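Speaker notes - contractors held abroad, 2021-07-24

Slide 1. Start with the Badevel case. Six staff taken, two still missing. Pause before moving on.

Slide 2. Families get less help when the hostage is a contractor. Arsenault had one caseworker for 104 relatives.

Slide 3. Seditora paid wages for 40 weeks, then stopped. Say this slowly. 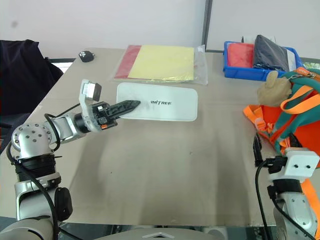 Slide 4. What Jundix asks for: one named contact per family, and pay that carries on. Remote work is the usual question from the floor. It may spare some trips, but people will still be sent. Take questions.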